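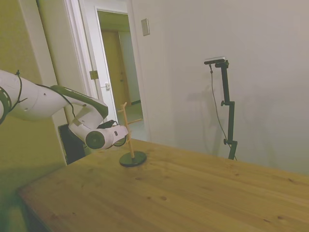
A wooden mug tree on a pine table.

Keeping immigration papers in order at home

Household tips from the Cevine Settlement Advice Service
Last reviewed 1 May 2025

This page is for households in Cevine with a visa, residence or citizenship application in progress, or expecting to make one. It deals with the storage and care of papers in the home. It does not give advice on whether a person qualifies, and it should be read alongside the guidance supplied with the relevant form.

Choosing a place

Keep all original documents in one place, known to every adult in the household. A lidded box on a bedroom shelf is usually suitable. Kitchens, bathrooms, lofts and outside walls that feel cold to the touch should be avoided, as paper takes up moisture slowly and the damage may go unseen for months. Documents should not be kept in a suitcase that is also used for travel.

A lockable cash box gives some protection against loss but very little against fire. Households that want a fire-resistant box should check that it will take an unfolded A4 sheet. Many of the smaller ones will not.

Sorting

Give each person a separate folder, including children and babies. Within the folder, the following order has been found to work well:

Passports and travel documents, current and expired
Birth, marriage and divorce certificates
Decision letters and any other letters from the immigration authorities
Proof of address, newest at the front
Payslips, tax papers and bank statements
School and medical letters
Certified translations, each kept with the original it belongs to

Expired passports should never be thrown away. The stamps in them may be the only record of a journey made many years ago.

Shared papers, such as a tenancy agreement in two names, go in a folder marked "Household". Place a note in each person's own folder to say where the shared paper is. Residents of the Ulel and Esposito estates who pay rent by card may ask the estate office for a printed rent statement and should file it here.

Handling and protecting paper

Wash and dry the hands before handling originals. Do not laminate certificates. Some offices will refuse a laminated document, and the film cannot be removed without harm to the paper. Clear plastic pockets are acceptable, provided that they are marked acid-free.

Remove rubber bands, sticky notes and metal paper clips before storage. Bands perish and stick; clips rust. Staples put in by an issuing office should be left alone.

If a document has become damp, lay it flat between two sheets of plain white kitchen paper and place a heavy book on top. Change the paper every few hours. Hairdryers, irons and radiators must not be used. Where ink has begun to run, leave the sheet face up without any covering and seek a replacement from the office that issued it.

Copies and scans

Make one paper copy of every original and store it away from the originals, preferably at another address. Copy both sides, even where the back appears blank — faint stamps and reference numbers are easily missed.

Scans should be made in colour, with all four corners of the page showing. Name each file with the person's surname, the type of document and the year. The public scanner at Tineck Library holds up to 100 sheets in its feeder, but old or folded certificates should be placed on the glass by hand.

A record of journeys

Many forms ask for dates of absence from the country. Keep an exercise book for this purpose and fill it in on the day of return. Write the date of leaving, the date of coming back, the country visited and the reason for the trip. Boarding passes printed on heat-sensitive paper fade quickly and should be photocopied in the same week.

Letters and deadlines

Open official post on the day it arrives. Write the date of arrival on the envelope and keep the envelope with the letter. Enter any deadline on the household calendar, together with a second entry two weeks before it. In flats with shared letterboxes, make sure that the full name of every applicant is shown on the box.

When sending originals by post, use a tracked service, list the contents on a covering sheet and keep a copy of that sheet with the receipt.

Further help

A printed checklist, leaflet 116, is available at the Service's front desk in Cevine and at Tineck Library. Large-print copies can be supplied on request.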